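Kenemar grip trials, lunch box set

Recordings made to compare two jaw types, Ruvley and Stiltska, on small packing tasks. Both types were mounted on the same hand-held bodies and used by a person, one gripper per hand. No arm was driven for this set.

Version dated 2021-02-14. Replaces the August upload, which had the left and right tracks swapped in 46 episodes.

Contents

909 episodes, 3 operators (Lộc Hoàng, Huệ Lục, Phong Thân). Each episode has head video, jaw width for both hands, and a text note from the operator. Notes are in English or Vietnamese and were not edited.

Tasks

open_lid: release the latch and raise the lid
pack_small: put one small item in the box
close_lid: lower the lid and press the latch

Items differ between sessions. See items.csv for the list.

Known problems

Jaw width on the left hand drifts in long sessions. Re-zero values are in calib/left.txt, but the first 100 episodes don't have them.
Stiltska pads were replaced partway through. The pad column says old or new.
Tracking drops out when a marker plate is turned away from the head camera. Those rows are kept and filled with NaN.

View from the head camera

A pack_small episode, lid open, with the right gripper over a small white and green box and the left one held off at the near corner of the table.
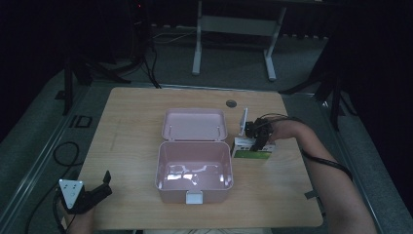
Loading

Run load.py with the session folder as the only argument. It writes one table per episode. Video is not decoded unless you pass --frames.

Contact

Geum-ok Cha for the recordings, Tuấn Tôn for the loader.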